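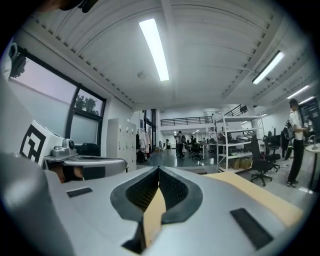 I have been meaning to write up the house move since April, and I keep putting it off in favour of unpacking. We are still not finished. There are boxes in the back bedroom that I have no wish to open, and I have started to think that whatever is in them could stay there for good.

We moved from the flat on Orkell Street to a small terrace in Flinberg, 19 miles away. It doesn't sound far, and I had convinced myself we could do the whole thing in a borrowed van over a couple of evenings. My brother-in-law talked me out of it. We got three quotes and went with the middle one, which was £638 including the piano. The cheapest firm wouldn't touch the piano and the dearest wanted to send somebody round to measure the stairs first.

I packed the kitchen and the books myself. I'd been told to put books in small boxes and I did, for the first evening, and then I ran out of small boxes and used big ones. I could lift them an inch off the floor. Two of them went through at the bottom on the morning of the move, one in the hall and one on the front step, so the cookery books got a bit of rain on them. The old Sleiman atlas has a wavy cover now. It was never worth anything.

For the boxes, I bought a pack of 40 from a storage place on the ring road and then picked up more from the greengrocer. The bought ones were fine. The banana boxes were better, because they have handles and lids, but they have a hole in the bottom and small things fall through it if you don't line them. I used newspaper, and when that ran out I used towels, which needed packing anyway. 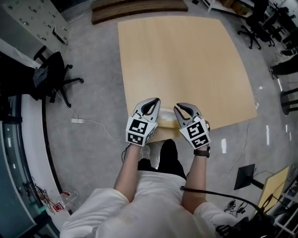 Labelling was where I went wrong. I wrote the room on the top of each box and nothing else. Once they are stacked four high you can't read the top, so everything had to come down again to be looked at. Write on two sides, and write what's in it. "Kitchen" was on a great many boxes and only one of them had the kettle. We drank squash until half past eight at night.

The furniture was mostly easy. The bed came apart with one Allen key, which I had taped to the headboard, and I was pleased with myself over that. The wardrobe was a Brandden flat-pack that had already been moved once before, and it didn't like being moved again. The screws for the back panel no longer bite. I've filled the holes with matchsticks and wood glue and it stands up, though I wouldn't lean on it.

Tiago Antunes from the removal firm did most of the piano with one other man and a little trolley. It took them 15 minutes from the van to the front room, and I stood in the garden for all of it. It has gone out of tune, as I was told it would. I'm leaving it a few weeks to get used to the room before I ring the tuner.

The new house is colder than the flat and a good deal quieter. Fadi Chidiac next door came round on the first evening to tell us which day the bins go out and that the stopcock is under the third stair, behind a panel that looks as if it's been painted shut. It had been. I got it open with a butter knife, which is now bent.

If I did it again I'd start with the loft a month earlier. We carried down things from the Orkell Street loft that had not been looked at since we put them up there, loaded them on a van, paid to have them driven here, and carried them up into another loft. I know there is a fondue set in there. I also know there is a box of cables, and I did look through it, and I kept it.

The post is still going to the old address. I filled in the redirection form but put the wrong house number on it, so that's a job for tomorrow.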